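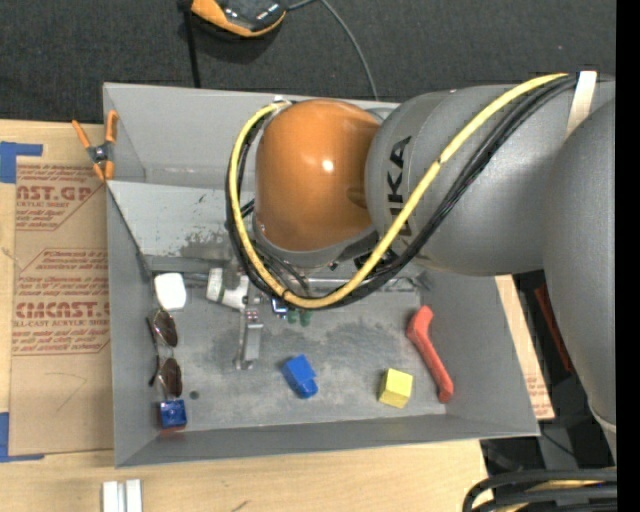
Rurar Workshop Group / Parts & Bins

Minutes, May
Present: Adel Ait Ali (chair), Thư Châu (notes). Apologies from Kaimal side.

1. Metal bin. Floor worn and smudged, back panel scuffed, scrape marks toward the right. Thư wants a liner, Adel says leave it til summer. Left open.
2. Small hole in bin floor, lower left. Plug it? Adel to ask Trurkeo what size they stock.
3. White T fittings. Almost 2,000 on order, delivery split in 4. First lot goes on the Aline shelf, NOT under the bench.
4. Wooden tabletop - wipe down at end of shift, pls. Agreed.
AOB: labels for the shelf, Thư has three left, will print more tommorow.
Next mtg same room, 4 pm.

Last updated: May
Contact Rurar Workshop Group | © Rurar | Back to top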